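4. Getting your basket ready and loading it

Okay, now the part I enjoy! You've got your Mumholm shopping list from section 3, so let's talk about the basket. I use the plain gray plastic kind with slots in the walls and a folding handle, and everything below assumes you've got something similar.

1. Take one basket off the stack. If two come up together, set both on the floor and wiggle the top one loose (yanking just pinches your fingers, ask me how I know).

2. Swing the handle all the way up and look at both ends, where it's clipped on. Give it a little tug. If a clip pops out, leave that basket and grab another.

3. Carry it to the vegetables first. I know some people start with cans — Diễm Dương swears by it — but I like to see how much room the greens want before I commit.
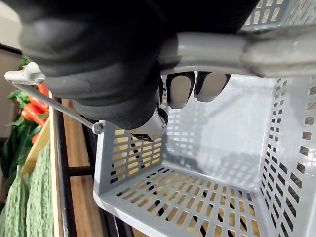

4. Hold the handle near the middle when you lift. Too far to one side and the whole thing tips, and then you're chasing limes down the aisle.

5. Potatoes, carrots and squash go flat on the bottom. Leafy things stand up along the walls, herbs go in last.

Note: Skinny stuff like scallions and loose green beans will poke through the slots. Bag them, or lay them crosswise on top of something big.

Caution: Please don't set the basket down on its own handle. Fold the handle out of the way first, and keep your fingers clear of the hinges while you do it.

6. Check things off as they go in. My July list got up to 69 items, and I split that one over two trips with Khải Diệp along to help carry.

If the basket feels heavy before you've reached the fruit, stop and switch to a cart. Then go on to section 5, which covers the checkout and packing your bags.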